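Gostix hand kit, 4 weeks on the bench

I bought the Gostix hand kit in September with money I'd been saving for a new bandsaw, and I've had it going at our shared workshop most evenings (sorry, bandsaw). The box says an afternoon to build. It took me 3 evenings, mostly because the finger screws come in one bag with no labels and two of the lengths look identical!

Once it was together, though, wow. I run it from a Surisora board with a 48-page manual that's pretty readable, and I had the fingers curling the first night. 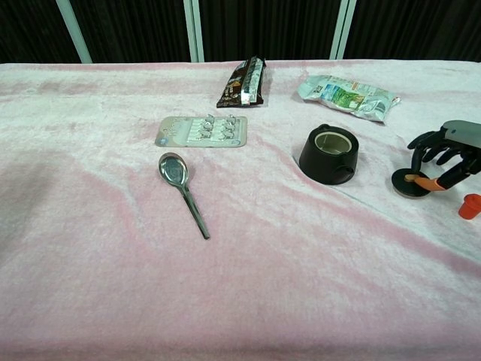 Issue 80

Lids are my favorite test, and the one with the little tan knob is a stinker. It's flat and black, so there's only that knob to go for, and the thumb has to come in at just the right slant. Fleece gives under everything too, so the black pot sinks in a bit and the spoon lies lower than you'd plan for. Snack wrappers are a whole other headache, all crinkle and shine.

Gripes: the wrist cable is too short, and Ondico was out of spare tendons both times I tried to order. Setup software crashes if you unplug the hand while it's open. Would I buy it again? Yep, but I'd get the longer cable first and sort those screws into cups before touching anything else.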